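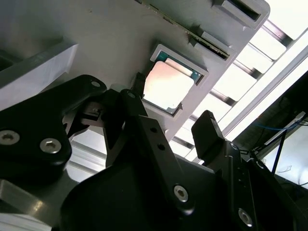 Stillano(스틸라노)는 데스크톱 컴퓨터의 부품 장착과 탈거를 대상으로 하는 로봇 매니퓰레이션 소프트웨어이다. 인식, 작업 계획, 동작 생성, 접촉 제어 및 기록 도구를 하나의 실행 환경으로 묶은 것으로, Dollesar 연구소에서 개발하고 유지한다. 주된 대상 부품은 소켓형 프로세서와 메모리 모듈이며, 본체를 옆으로 눕히고 측면 덮개를 분리한 상태에서 위쪽으로부터 접근하는 작업을 기본 조건으로 한다.

개요

컴퓨터 본체 내부는 좁은 공간에 전원 공급 장치, 드라이브 케이지, 확장 카드, 케이블이 함께 놓이는 환경이다. 금속면의 반사가 강하고 케이블의 형상이 일정하지 않아 고정된 좌표만으로는 동작을 반복하기 어렵다. Stillano는 본체의 위치를 작업 시작 시 다시 추정하고, 부품을 집은 뒤와 삽입하기 직전에 상대 자세를 보정하는 방식을 취한다.

첫 공개판은 Kawaguchi 시험장의 내부 도구로 사용되던 스크립트 묶음을 정리한 것이었다. 현재의 구조는 2021년 4월 30일에 배포된 제2판에서 확립되었다. 제2판에서는 작업 기술서와 로봇 구동부가 분리되었으며, 동일한 기술서를 모의 환경과 실제 작업대에서 모두 실행할 수 있게 되었다.

구조

소프트웨어는 인식 계층, 계획 계층, 제어 계층으로 나뉜다. 각 계층은 독립된 프로세스로 실행되고, 공유 상태 저장소를 통해 부품의 자세와 작업 진행 상황을 교환한다. 한 계층이 응답하지 않을 경우 제어 계층은 현재 위치를 유지하고 그리퍼의 파지력을 변경하지 않는다. 파지 중인 부품을 떨어뜨리는 것이 정지보다 손실이 크다는 판단에 따른 설계이다.

인식

인식 계층은 작업대를 바라보는 고정 카메라와 손목 부근의 소형 카메라를 함께 사용한다. 고정 카메라 영상에서는 본체의 윤곽과 방향을 추정하고, 손목 쪽 영상에서는 부품의 모서리와 거치대 홈의 경계를 검출한다. 두 결과가 허용 범위를 넘어 어긋나면 부품 자세는 미확정으로 표시되며, 계획 계층은 관측 자세를 바꾸어 다시 촬영하도록 요청한다.

프로세서의 금속 덮개는 조명을 강하게 반사하므로 밝기 값에 의존하는 검출은 기본 설정에서 제외되어 있다. 그 대신 기판의 가장자리와 거치대 홈의 테두리를 함께 맞추는 방법이 쓰인다. 손가락이 부품을 가리는 구간에서는 마지막으로 확정된 자세에 로봇의 관절 값을 더하여 추정을 이어 간다.
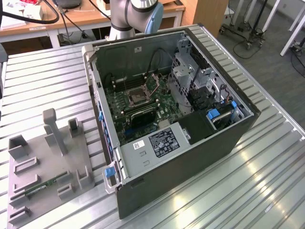

소켓의 상태 판별은 별도의 분류기가 담당한다. 분류기는 소켓이 비어 있는지, 고정 프레임이 올라가 있는지를 각각 판정하여 상태 저장소에 기록한다. 빈 소켓이면서 프레임이 열린 경우에만 프로세서 삽입 기술이 허용되고, 두 조건 중 하나라도 확인되지 않으면 작업은 대기 상태로 전환된다. 노출된 접점은 손상되기 쉬우므로 이 판정에는 작업자가 임의로 해제할 수 없는 잠금이 걸려 있다.

메모리 슬롯에 대해서도 같은 원칙이 적용된다. 다만 슬롯은 나란히 배열되어 있어 한 칸을 잘못 인식하는 오류가 발생할 수 있으며, 이를 줄이기 위하여 슬롯 열 전체의 양 끝을 먼저 찾은 다음 목표 슬롯의 위치를 계산한다.

작업 계획

계획 계층은 Grasik이라는 작업 기술 언어를 사용한다. Grasik 문서는 기술의 이름, 사전 조건, 사후 조건, 실패 시의 복귀 지점으로 구성된다. 기본 라이브러리에는 11개의 기술이 포함되어 있고, 여기에는 거치대에서 집기, 거치대에 놓기, 소켓 정렬, 슬롯 정렬, 수직 삽입, 후퇴가 들어 있다.

작업 순서는 상태 저장소의 내용에 따라 실행 중에 다시 계산된다. 예를 들어 메모리 모듈이 거치대의 홈에 남아 있고 프로세서가 이미 소켓에 있는 것으로 판정되면, 계획기는 프로세서 관련 단계를 건너뛰고 메모리 장착 단계의 사전 조건부터 검사한다. 경로 생성 시에는 드라이브 케이지와 본체 외벽을 고정 장애물로, 케이블을 여유 공간이 더해진 영역으로 취급한다.

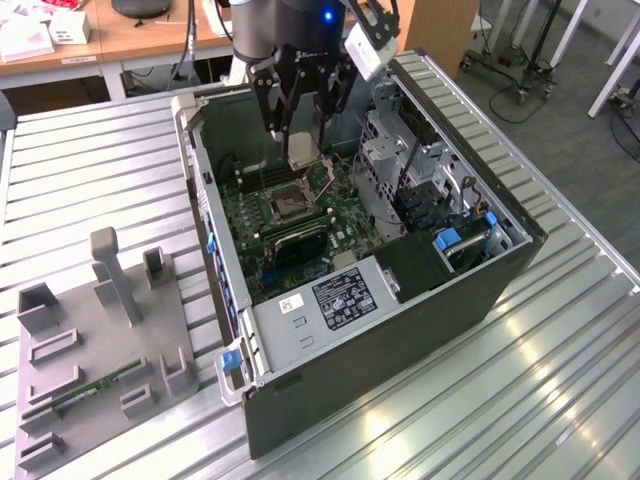
Dollesar 연구소 조작소프트웨어부 접촉제어팀

접촉 제어

제어 계층은 자유 공간에서의 위치 제어와 접촉 구간에서의 임피던스 제어를 전환하여 사용한다. 전환 시점은 소켓 상면으로부터의 거리와 손목 힘 추정값으로 결정된다. 손가락 끝이 소켓 부근에 도달하면 하강 속도가 제한되고, 수평 방향의 강성은 수직 방향보다 낮게 설정된다. 이 설정은 부품이 소켓의 안내면을 따라 자리를 잡도록 하기 위한 것이다.

그리퍼는 평행 개폐형을 표준으로 한다. 손가락이 긴 형태에서는 본체 깊숙한 위치까지 접근할 수 있으나, 끝단의 처짐이 커져 파지 후 보정이 필요하다. 보정값은 그리퍼 설정 파일에 저장되고, 손가락을 교체하면 기존 값은 자동으로 무효가 된다.

상위 계층의 갱신이 55밀리초를 넘겨 지연되면 접촉 구간의 하강은 중단된다. 지연이 해소된 뒤에도 동작은 자동으로 재개되지 않으며, 인식 계층이 부품 자세를 새로 확정해야 한다.

거치대와 작업 공간 모델

거치대는 부품 형상에 맞춘 홈과 돌출부를 가진 판으로, 본체 옆에 놓고 사용한다. 소프트웨어는 거치대의 설계 도면을 작업 공간 모델로 읽어 들여 각 홈에 고유한 식별자를 부여한다. 홈의 점유 여부는 영상으로 확인되지만, 부품의 종류는 작업 기술서에 선언된 값을 따른다. 선언과 다른 부품이 놓인 경우 크기 비교 단계에서 오류가 반환된다.

작업대와 로봇 기준 좌표계의 관계는 교정 도구로 구한다. 본체나 거치대를 옮긴 뒤에는 해당 물체의 자세만 다시 추정하면 되고, 카메라를 옮긴 경우에는 전체 교정이 요구된다.

기록 및 재생 도구

모든 실행은 관절 값, 힘 추정값, 영상, 상태 저장소의 변경 내역이 시간순으로 정렬된 기록으로 저장된다. 재생 도구는 이 기록을 계층별로 나누어 되돌려 볼 수 있게 하며, 인식 계층만 새 판으로 바꾸어 과거 기록에 적용하는 기능도 제공한다. 제2판의 회귀 시험 모음은 2,752건의 기록으로 이루어져 있고, 배포 전에는 모음 전체에 대한 재생이 의무화되어 있다.

제한 사항

Stillano는 케이블 커넥터의 체결과 나사 조임을 지원하지 않는다. 고정 레버를 조작하는 기술은 시험 기능으로 분류되어 기본 라이브러리에 포함되지 않는다. 본체를 세운 상태의 작업은 모의 환경에서만 실행할 수 있다.

같이 보기

Grasik 작업 기술 언어
Kawaguchi 시험장
작업 공간 교정
임피던스 제어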